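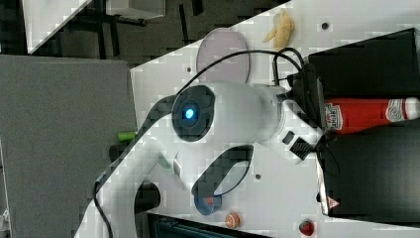

Mudthorpe library is going to stay open until nine in the evening, four nights a week, and I'm so pleased I nearly dropped my tea when I heard. The change starts in February and it covers the whole building, upstairs reading room included (that's the one with the good radiators, if you know, you know).

I've been going to that library since I was small enough to sit under the returns desk, and for as long as I can remember it has shut at half past five. Great if you're retired or in third grade. Not so great if you work in Ornard and the bus gets you back at ten to six! I've stood outside those doors with an overdue book under my arm more often than I'd like to admit, watching the lights go off one window at a time.

What changed is that people asked, loudly. Kirsty Baxter started a petition last fall after she couldn't find a quiet place to study for her nursing exams, and she was hoping for a couple hundred names. She got 1000. I signed it at the bakery, my sister signed it at the gas station, and I'm told one copy went around the bleachers at a high school game and came back with mustard on it.

I caught up with Kirsty on the phone and she was still a bit stunned. "I figured they'd send me a nice letter and that would be it," she told me. "Then Marion called and asked what time I'd want it to close, and I said nine, and she said okay." She passed her exams, by the way. She did most of the studying in her car.

Marion is Marion Strachan, who runs the library, and she says the late hours are funded for 30 weeks to begin with. After that the town will look at how many of us are using them. So please, go! Even if you only want to sit and read the paper. They count people through the door, and she was pretty clear with me that the door count is what matters when the money comes up again.

The evenings won't be the same as the days. Two more staff are coming in, and one of them is Nicanor Villaseñor, who some of you will remember from the summer reading club. He's planning a homework table for middle schoolers, a beginners' Spanish hour, and a chess night if he can find enough complete sets (he has boards, he's short on bishops, so check your closets). The children's room will close at seven, but anything on those shelves can still be checked out at the front desk.

There's a little grumbling, of course. Dougal Purves lives right across the street and he's worried about parking, and I do think he has a point. The lot behind the building holds 68 cars and it already fills up when there's choir practice at the church next door. Marion says drivers can use the Gillies lot after six, a two-minute walk, and that there'll be a sign up before the new hours begin. Dougal told me he'll believe the sign when he sees it. He also told me he'll be in most evenings for the crime novels, so I guess he isn't too mad.

One more thing, and it's a good one. Late fees on children's books are going away at the same time, and anything you owe on them now gets wiped. The fee on adult books stays, but it tops out at 80 cents an item. I went home and looked under my couch right after I heard that, and I found a cookbook I'd been blaming on my brother-in-law for two years.

You can pick up a card at the front desk with a piece of mail that has your address on it. The new schedule will be taped to the front door by the end of the month, and Marion says to call the desk if you want it read out to you.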